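Search the forums Search Advanced search
Filed under: Small Kitchens > Boards, Knives & Prep

Plastic boards with a printed picture — do you cut on the picture?

plumtart_6
OK board people, I need opinions! I finally gave up on my old wooden board (it split along the glue line in December and I kept using it anyway, don't yell at me) and went to plastic. Got the deer one with the gray raised rim and I love it way more than a person should love a cutting board. The rim keeps tomato juice off my counter, the handle slot fits my whole hand, and it weighs nothing.

My question is the deer. It's printed right on the surface you cut on. Do I cut on it? Do I flip it? My sister says the print will come off in my food by summer and my husband says I'm overthinking a banana.

gravyboat265
Flip it. Picture side up for serving, plain side for knives. I've had a fruit print board from the Jetico outlet for 2 years and the fruit still looks great because no blade has ever touched it.

oven_mitt_olly
Disagree with gravyboat, sorry! The rim is on the picture side. If you flip it you lose the rim, and the rim is the best thing about these. Cut on the deer. It's a tool.

gravyboat265
Depends on the board. Mine has a rim on both sides.

plumtart_6
Mine sits a little funny when it's upside down, so I think Olly is right that it's meant to be used deer side up. I've been doing soft stuff on it so far — bananas, bread, cheese, a few strawberries. No marks that I can see. Bread is the messy one! I get crumbs all along the rim and they collect around the handle slot, and then I pick the board up and they go everywhere.
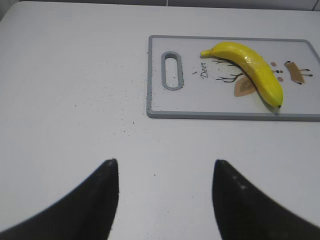
I've started wiping the table before I lift the board and then again after, which feels silly but it does work better. Does anybody have a trick for the edge where the gray part meets the white part? A sponge just slides over whatever's in there.

tinlid
Old toothbrush and dish soap. Run it along the rim, then around the handle slot, rinse, stand it on end to dry. It takes me less than a minute and I do it every night.

Also yours says "Deer" on it in that curly writing?? I adore that. Just in case anyone was wondering what animal it was!

plumtart_6
YES, in cursive, running sideways up by the antlers! My niece reads it out loud every time she comes over. She's learning to read and it's the first word in my kitchen she got by herself.

saltcellar_sue
I'll be the grump. I had a printed board and used it deer side up, or in my case chicken side up, and after 6 months of daily onions the chicken had no face. Nothing ever showed up in the food that I noticed, but a scratched up print looks dirty even when it's clean. I went back to a plain white one and I'm happier. For bread and bananas you'd be fine forever, I think. For onions and raw meat, get a second board.

oven_mitt_olly
Sue, were you using a serrated knife on it? That's what kills them.

saltcellar_sue
For onions? No. Regular chef's knife, sharp.

oven_mitt_olly
Huh. Mine has held up great, but I mostly do sandwiches, so maybe that's a point for your side.

Brutano_fan
Two boards is the answer, agree with Sue. I keep a big plain one from the Merkeck kitchen shop for meat and onions, and a pretty one that lives out on the counter for fruit and snacks. The pretty one gets used more! My kids will eat a whole apple if I slice it on the board with the fox on it and they won't touch the same apple from a bowl. I don't ask questions.

gravyboat265
Ha, same here with the fruit one. Sliced pears vanish.

plumtart_6
You've all sold me on two boards. Deer for bread and fruit and anything the niece is going to eat, plain one for the rough jobs. Does anyone have a size they like for the plain one? I've got a pretty narrow counter, and the deer takes up a good piece of it already.

tinlid
Measure your sink first. If the board doesn't lie flat in the sink you'll hate washing it. I learned that with a giant Zulu board that I now use as a tray for boots.

Brutano_fan
Seconding the sink thing. And get one with a handle slot again so you can hang them both on the same hook. I've got mine on the side of the fridge.

plumtart_6
Hook on the side of the fridge! Why did I not think of that — they've been leaning behind the toaster and falling over. OK, measuring the sink tonight. And the toothbrush is already in the dish rack, thank you tinlid!

saltcellar_sue
Post the new one when you get it, even if it's plain. I like plain.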